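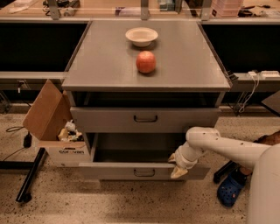

Ticket 1024 – Lykkegaard two-drawer cabinet, gray
Category: Furniture / drawer runners
Opened by: Mamta Malhotra
Status: Waiting for parts

Reported problem
Lower drawer drags over the last stretch when closing and the front sits low. Upper drawer runs normally. Cabinet is in the Pinda break area.

09:10 – Emptied lower drawer and pulled it out fully. No debris on the runners. Handle screws tight.

09:25 – Checked cabinet with a level. Top is level in both directions, feet not adjusted.

09:40 – Left runner has play at the rear bracket. Rear screw turns without biting. Replaced with a longer screw, no change – hole is stripped.

10:05 – Cleaned both runners and applied dry lubricant. Drag reduced but still present with over 200 sheets of paper in the drawer.

Action
Runner pair and rear bracket ordered from Pakwood. Keep the lower drawer empty until fitted. Upper drawer and top can be used as normal.

Reopen under the same number if the upper drawer starts to drag.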